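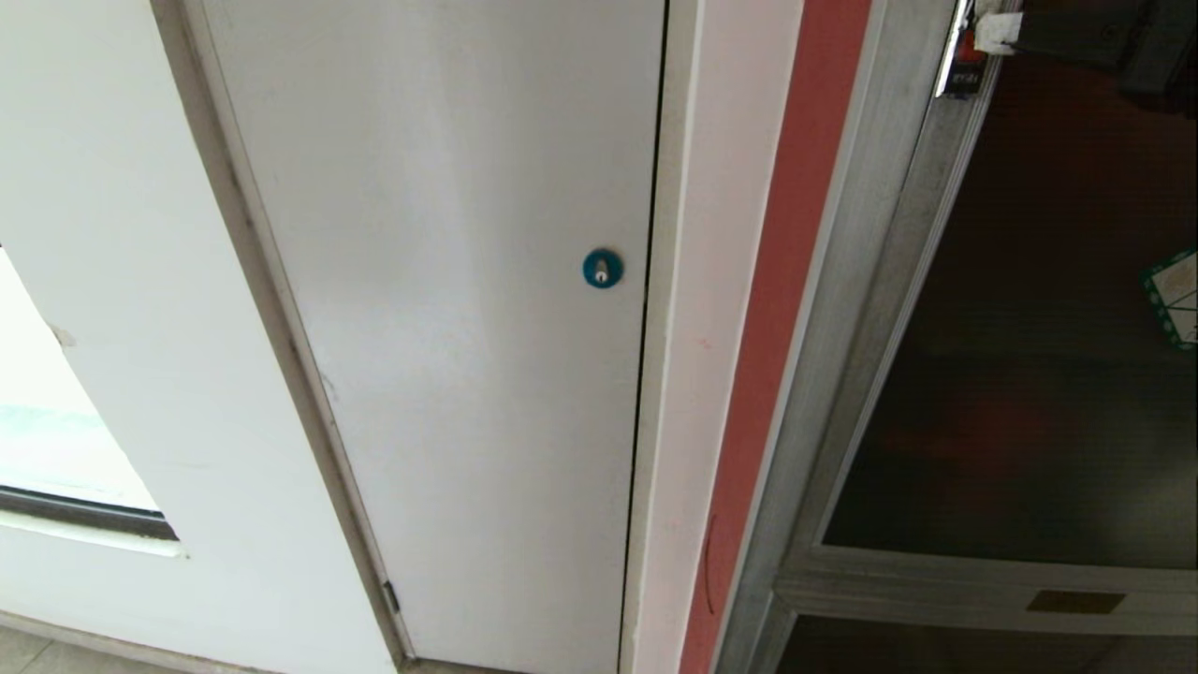
22 June 2026 | By the Grerbridge Ward Watcher
Print this page | E-mail this page

I sit through way too many council meetings, so I finally bought the Primex pocket voice recorder (82 bucks!) to keep up with them. I've used it at three so far, including the endless Jivbridge rezoning hearing. Speech comes out clear even from the back row, and the battery made it through the whole budget debate with plenty to spare. The clip is flimsy, though, and the menu is a pain. Still, I caught the exact wording of the parking amendment, which the minutes got wrong. I'll be using it again for the November election forums.

Sign up for our newsletter. This site uses cookies. OK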